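Trays and Wires: Gallery of the Sorting Table

Posted October 5, 2018 by Hashini Bepari
Album: Kirnholm workshop, tables and benches

Welcome to this page of the gallery. I have kept for some time a small collection about how people arrange their work tables, and I was asked by a few readers to show also the less beautiful moments, when the sorting is not yet finished. So this page is for wires. It is a subject that I like very much, although my family does not understand why.

In our workshop in Kirnholm we keep the short wires, the hookup wires and the leftover pieces from old projects. In January I decided to go through all of them. There was a cardboard box under the bench which had followed us from Stedberg, and every person who opened it closed it again immediately. I told myself I would do a small part every evening, for 20 minutes, and then stop. This was a good decision. Sorting wire is pleasant for a short time and very unpleasant for a long time.

The method is simple and I learned it from Dilani Wijesinghe. You put down something soft with a light color, for example a mat, and the tangle goes there. A light color helps the eyes, as thin dark wires are difficult to follow on a patterned surface. Then you place open trays where the hand can reach them, each in a different color. One tray takes what is already wound in a ring. The other trays can wait until you know what is in the tangle. I used to write labels before starting, and almost every time the labels were wrong.

Turquoise, navy and orange-red. The yellow wire has its ring and its tray, and the knotted clump is still half on the pink mat and half on the marble pattern. 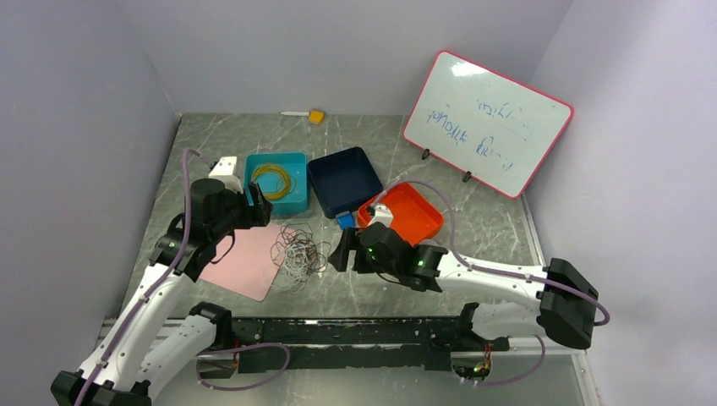

Tharushi Bhuiyan wrote to me that she would never begin with the yellow, or with any wire that is already behaving well. In her opinion one should take the worst knot first, while the patience is fresh, and leave the easy rings for the end as a kind of dessert. She also asks why I do not cut the knots. Her rule is that a piece shorter than her hand goes to recycling without discussion.

I have thought about this and I agree with the second part more than with the first. For the short pieces she is right. I kept in the past many pieces which were too short to connect anything with anything, and I moved them from house to house. But I prefer to begin with the easy wire. When one tray has something tidy in it, I feel that the work has started, and I am calmer with the knot.

Some notes for those who want to do the same at home:

Wind the wire around your fingers, not around your elbow. The ring should be loose. A tight ring looks nice in the tray, but the wire remembers the shape and it will jump out when you open it.

Do not pull on a free end. Open the clump from the middle with two hands, a little in every direction, until it is flat like a nest. Then look for a wire that lies on top of all the others and take that one out first.

Separate by thickness before you separate by color. I did it the other way for years. It gives very pretty trays, and then you need a thin wire and must search in every one of them.

Keep a marker near the table. At the back, next to the small yellow sponge, is a good place for it. I write the length on a piece of paper tape when the ring is closed, because one day later I do not remember it.

Use trays with a low edge. I bought 8 of them from Hettiarachchi, the household shop near the station, and I am content with them. Deep boxes are good for storing but bad for sorting, as you cannot see what lies on the bottom. Sajib Sheikh uses the lids of old ice cream boxes and says there is no difference, only that his smell of vanilla.

About the quantity: a reader wanted to know how many pieces were in our box. I wrote it down only once, when the first part was done, and it was 300. After this I stopped writing it, as the number did not help me to continue.

What to do with the pieces that nobody needs was a longer question. In Zirthorpe the recycling point accepts copper wire with the plastic still on it, but please check the rules in your own town. Kirstin Swanson takes some of the colored ones for her children's craft table, where they become bracelets and very thin animals. She prefers the light colors, and she asked me kindly to remove any sharp ends before I bring them.

The next page of this album will be about screws, and I already have the jars washed for it. If you have your own way of opening a knot of thin wires, please leave it in the comments under this page. I read all of them, although I am sometimes slow to answer. Tharushi, I have promised to try your way with the next clump, the worst knot first, and I will report the result here.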